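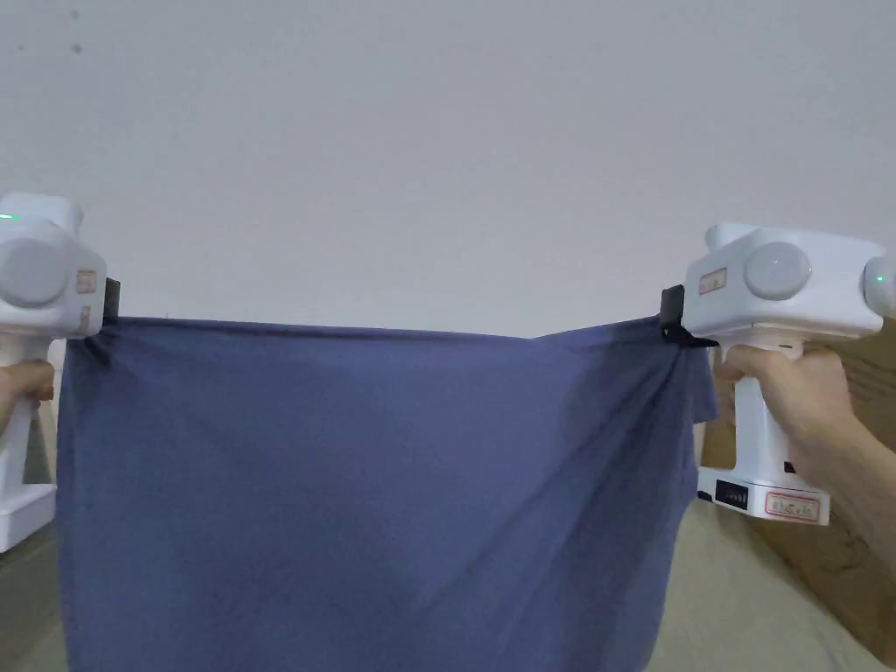 Does Finivitz ever tell Mamia how he feels before the end of season two?
Not in words, though he comes very close in the lighthouse episode, and the letter she finds in the finale is his.

Hello all,

I'm sorry to be so slow getting back to the list. We've had the grandkids staying for a fortnight and the only cartoon allowed on the television was one about trucks, so my rewatch of Atinga had to wait until they'd all gone home and I'd found the remote (behind the bread bin, if you please). The two lines up top are the short version for anyone who only wants that. The long version follows, and it is long, so put the kettle on.

Ute Lenz wrote:
> I've just finished season two with my daughter and we had a proper row
> about it over dinner. She says Mamia and Finivitz are a couple by then
> and everyone in Cernbridge knows it. I say they're best friends and the
> writers were only teasing us. She points to the ferry dance and I point
> to the fact that he calls her "old boot" in the very next scene. Can
> someone who has watched it more than once please settle this? Also, is
> the Christmas special meant to come before or after the flood? We
> watched it in December and it made no sense at all.
> Ute

Ute, welcome, and what a lovely thing to be arguing about over dinner! I think your daughter has the better case, but only just, and I'd hate for her to be unbearable about it.

Start with the ferry dance. People always bring up the dance itself, and fair enough, it's gorgeous, with the lanterns and that silly accordion tune. What I'd ask you both to watch is the bit straight after, when the Harbourmaster asks Finivitz whether he's catching the last boat and he says he's missed it. The boat is still tied up behind him! You can hear the bell go a good while later. I must have seen that episode a dozen times before I noticed, and I let out such a yelp that the dog left the room.

As for "old boot", I read that as him panicking. He only calls her names when somebody else is listening. In the scenes with just the two of them, in the boathouse and on the roof of the cannery, he calls her Mamia every time. My husband thinks I'm reading too much into a show about a talking heron and a girl who mends nets, and he may be right, but he cried at the finale so I don't take much notice of him.

Now the letter. It isn't signed, and there was a great deal of to-ing and fro-ing on this list over who wrote it. One camp held out for the cousin, the other for Finivitz. What settled it for me was the spelling. He writes "harber" on the sign in the first episode, and the letter has "harber" in it too. The cousin is a schoolteacher and would sooner swallow the pen. I've never seen anyone get round that one, though plenty have tried, and if any of you want another go I'm happy to hear it.

Where I'd side with you, Ute, is that they are not a couple in season two. She hasn't answered him. She folds up the letter and puts it in the tackle box and the credits roll, and we all had to sit with that until season three. So if your row was over the word "couple", you may claim a small victory and an extra helping of pudding.

The Christmas special comes before the flood. It was made after, which is why the new bridge is standing in the background when it has no business being there, and why Mamia has the short hair in one shot and the plait in all the others. Slot it in between episodes 11 and 12 of season two and it behaves itself. You'll also find his present to her makes a lot more sense, and so does her being so cross about it.

I won't say anything about season three except don't skip the one with the beekeeper. It looks like filler and I nearly did.

The episode guide I started is up to the cannery fire now. If anyone has the early episodes recorded with the original theme song, please write to me off list. My copy goes all wobbly halfway through the second verse and I'd dearly love to get the words down properly.

Give my best to your daughter, Ute, and do let us know what she makes of the boat business.

Cheers for now,
Maureen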